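Sterkenik Markets to Open Distribution Center in Metwally, Promises Lettuce Will Travel Less Than Its Customers Do

METWALLY – Sterkenik Markets, the regional grocery chain, will open a refrigerated distribution center on the site of the former Astunov cannery this April. The building will supply 71 stores and will put an end to the company's habit of trucking local onions out of the county, admiring them for a night, and trucking them back.

The center will handle produce, dairy and frozen goods. Dry goods will stay at the old warehouse, where they have never complained.

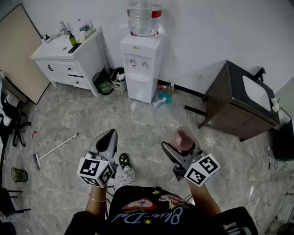

Page last changed: April, 3:29 p.m.

Store orders will run through Metum, the stock system the company has been testing in its dairy department. During the trial, Metum cut the number of stores receiving someone else's yogurt to three. Sterkenik considers this progress and has thanked the three stores for their patience, and for the yogurt.

The company expects the center to carry 1533 separate items in its first season, among them 29 kinds of apple. Buyers were asked to trim the apple list and came back with a longer one.

Growers in the Metwally area who want to supply the center can pick up an application at any Sterkenik service desk. The form is four pages long. It used to be nine.

Media contact: Sterkenik Markets Press Office, Metwally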